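Setting Up a Release-Day Post for a Series Novel

Written for self-published romance authors who run their own blog. Allow 15 minutes if the blurb is final.

Start with the title line. Put the book title first, then the author name, then the status (live, preorder, on sale). Keep it under 58 characters so it doesn't wrap on a phone.

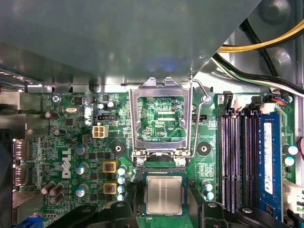
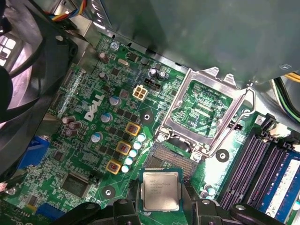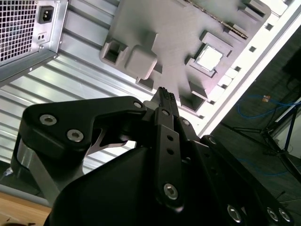 Where does the reading order go? Directly under the blurb, before the buy links, with the new book at the bottom of the list.

Next, the blurb. Paste it as plain text, then restore italics by hand. Formatting copied from a manuscript file carries hidden styles that break line spacing in most blog themes.

Buy links come after the reading order. Use one line per store and test each link in a private window. Stores don't all go live at the same hour — leave out any that isn't ready and add it later.

The excerpt should be a complete exchange of dialogue, no longer than 389 words. Nurhan Polat's Plitholm posts stop right after a line of speech, and that is a good model for a second or third book. Don't take the excerpt from the last quarter of the novel.

Schedule the post for 7 a.m. in the time zone where most of your readers live. Send the newsletter after the post is up — the newsletter should link to the post and not to a store.

Related posts
Cover Reveals: What to Send Bloggers
Writing a Blurb for Book Two
Interview: Hadiza Etim on Szekeres
Box Set or Single Titles?

15 shares | 7 comments

This site uses cookies. By continuing to browse you accept our cookie policy.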